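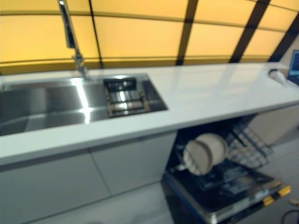

Grigore Dobre wrote in to say that since the machines came to his canteen at Enthorpe, he has spent more time tidying up for them than he ever spent washing up. He has my sympathy and the following tips.

Keep the rota. We do 283 covers on a Tuesday at Mustenbridge, and the first thing management did was cross a name off the evening shift. It went back on in May, under "supervision", at the same rate of pay.

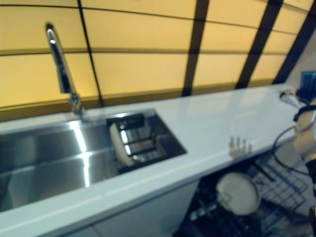

Automating a staff kitchen mostly means the people in it learn new manners. Scrape everything. Don't leave your mug "just for a second". Agree where things wait, and stick to it: a plate stood on edge in a rack at the end of the sink is easier for anyone to pick up than one lying flat under the porridge pan. Leave the dishwasher door fully down while loading, and walk round it.

Ask who gets the blame for breakages. Ours was me, until I asked.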